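Pellell Automation Laboratory, equipment thread. The tabletop manipulation cell, known internally as Votley, has completed its scheduled maintenance for June. The posts below set out the work carried out and the settings now in force. Users with bookings should read to the end before their next session.

1/ The cell was withdrawn from service for two working days. Maintenance was led by Stojan Trajkovski, with Diane Landry responsible for calibration records. The previous service log was closed at cycle 569 of the current gripper pads.

2/ Gripper. Both finger pads were replaced. The outgoing pads showed glazing at the tips and a shallow groove on the inner face of one finger. Spare pads are kept in the grey drawer beneath the controller. Please enter any pad you take in the log, including pads removed for inspection and put back.

3/ Pads are now changed at 600 cycles regardless of appearance. The former practice of changing them on visual inspection is discontinued. The counter on the operator panel has been reset, and an amber notice will appear when 20 cycles remain.

4/ Cabling. The external cable loop at the wrist was found to be binding when joint five approached its positive limit. The clamp has been moved back towards the elbow and the slack redistributed. Users must not add cable ties to the loop. Two were removed during this service.

5/ Joint limits. The software limit on joint five has been brought in slightly as a precaution and will be reviewed once the new clamp position has been in use for a full month. Programs that relied on the old limit will stop with a range fault. Océane Pelletier can assist with re-teaching the affected points.

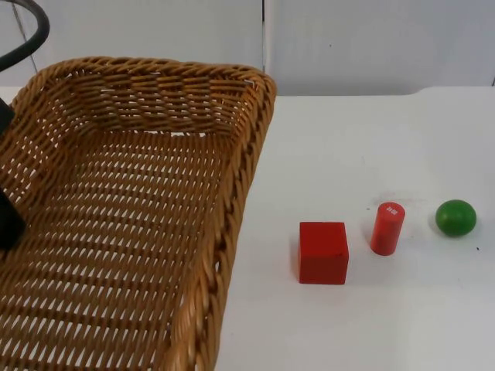
6/ Work surface and reference items. Votley is checked against a fixed layout before each block of bookings, and the layout has been re-taught in full. The wicker basket goes on the gripper's side of the table and is left empty at the start. The red cube is set nearest the rim, then the red cylinder standing on end, then the green ball farthest out. Leave clear space between the items so that the fingers can descend without touching a neighbour.

7/ Basket height. The rolled rim is the highest part of the basket and governs the approach. The clearance height in the transfer routine has been raised accordingly. Please do not lower it to save cycle time. Contact with the rim shifts the basket, and every release point taught after that will be out.

8/ Release. Items are to be released close to the floor of the basket. The floor is slatted and the ball will settle in the gaps differently on each run, so its resting position must not be used as a measure of repeatability. Use the cube for that purpose.

9/ Cleaning. The tabletop is to be wiped with a damp lint-free cloth at the end of each booking. Specks and smudges on a white surface are picked up by the segmentation step and have previously been reported as objects. Solvent cleaners are not permitted; they dull the finish and leave streaks under the lights.

10/ Lighting. The overhead panels remain at the existing setting. Hartmut Petersen has requested that the blinds be kept closed during calibration, including on overcast days. The colour thresholds for red and green were recalculated under these conditions and saved under the profile name Rana.

11/ Lubrication. Grease at joints one to three was topped up in accordance with the service schedule. The next full lubrication falls due at 2,000 operating hours. A faint smell from the base in the first hour of running is expected. Persistent noise is not, and should be reported.

12/ Acceptance. The cell will be released to users at 8:30 a.m. tomorrow, once Diane Nguyen has signed the acceptance sheet. Bookings made before that time have been moved to the adjoining cell, Zarham, and confirmation has been sent to the account holders concerned.

13/ Faults should be entered on the cell's own log sheet with the program name, the cycle count and the message shown on the panel. Please do not clear a fault before recording it. Enquiries about this service may be directed to the equipment desk during opening hours.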